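I've been grinning about this since Friday, so forgive me if it comes out in a rush. The Pelport Chamber Players are opening their new season in July with a piece that hasn't been played in public, as far as anyone can tell, since the 1700s. And they're following it with something so new that the ink on the second movement is still a moving target!

The old piece is a wind serenade in E flat, dated 1782 on its title page. Oboist Ettore Marchetti came across the parts a couple of winters ago in a bundle of dance music, and he's been nagging his friends to play it ever since. The second horn part was missing its last two pages, so Gerardo Pellegrini wrote a replacement. I got to hear a run-through of the slow movement and I couldn't find the join. (Gerardo wouldn't tell me where it was, either.)

The new one is called Jitance, and it's by Fuad Gudeta, who some of you will remember from the bass clarinet night at Lindqvist Hall. It's scored for 12 players, lasts 19 minutes, and asks the whole group to start out in the lobby and play their way to their seats. Fuad told me he wanted the audience to hear the room before they hear the band – doors, stairs, coats, all of it. There's a long stretch in the middle where the two bassoons trade one note back and forth, each time a hair flatter, and I swear I felt the floor tilt.
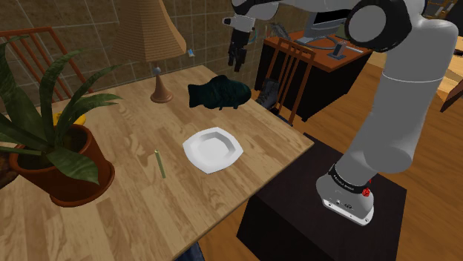
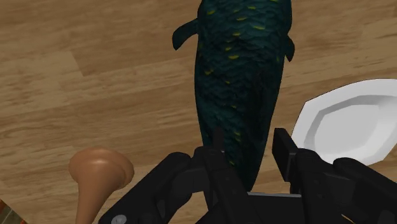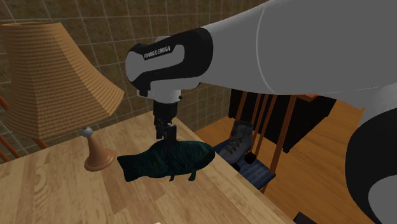 *Renders: the tabletop with the plate, the dark fish up close, and the arm over the table.*

Cosimo Barbieri conducts both pieces, though he says the serenade hardly needs him and he may just go sit down for the minuet. I'd love to see that. He took over the group last fall and he's already loosened things up a lot. Rehearsals are noisier, the programs are shorter, and there's no intermission this time, so grab your drink early.

My one gripe is the size of the room. They're using the upstairs studio at Lindqvist instead of the main hall, and it seats 60. I get why – the serenade sounds gorgeous up close, and Fuad's lobby entrance wouldn't work with a long hike down the aisle – but over half the seats were spoken for when I called the box office. If you're even thinking about it, call now.

Thomas Sorrentino is giving a short talk before the show, with the original parts laid out so you can look at the handwriting. He's a bassoonist himself and very funny on the subject of 18th-century page turns. The talk starts at 6:45 and the music at 7:30. Tickets are at the Lindqvist box office, and students get in for half price if they bring an ID.

I'll be in the back row, near the stairs, where the horns come in.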